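Solenoid

From the Ilier Household Encyclopedia, the one I keep adding to when I should be asleep

A solenoid is a coil of wire that turns into a magnet when you run current through it. That's really all it is! Stop the current and the magnetism mostly goes away. Put a loose piece of iron partway into the coil and it gets pulled toward the middle, and you've got a machine that can yank, push, lock, unlock, ring or click.

The word comes from Greek and means something like "pipe-shaped." The French physicist André-Marie Ampère gave us the name in the 1820s, when he was working out how currents and magnets get along. I like that the name describes the shape and says nothing about what the thing does, so people have been free to use it for all sorts of stuff ever since.

How it pulls

Current in a single loop of wire makes a weak field. Stack up a lot of loops and the fields add together inside the coil, running nearly straight from one end to the other. The iron plunger gets drawn in because the whole arrangement would rather have iron in the gap than air (my physics teacher, Védís Baldursdóttir, would want me to say "reluctance" here, so there you go). The pull is feeble when the plunger is far out and gets much stronger as the gap closes — that's why a solenoid finishes its stroke with such a smack.
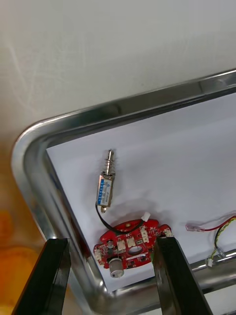
A small push-pull solenoid, with the return spring coiled around its plunger.

Most of the little ones have a spring to bring the plunger back once the power is off. Without a spring you need gravity, a second coil or a helpful finger. There are latching types too, where a permanent magnet holds the plunger in place and the coil only has to work for a moment.

Where you find them

Doorbells are my favorite. In an old two-note chime the plunger hits one bar on the way in and the other on the way back, ding and then dong. Washing machines use solenoid valves to let water in, pinball machines are stuffed with them, and many cars have one on the starter motor. I once helped Mikkel Juhl fix a Talik door chime that had gone silent after 17 years, and all it needed was the gunk wiped off the plunger.

Heat

Coils get warm, and some get hot enough to hurt. Many are made for short bursts only, and the rating is called the duty cycle: the share of time the coil may be switched on. Leave a short-burst coil powered all afternoon and you'll smell it before you see it.

See also: Electromagnet, Relay, Doorbell, Valve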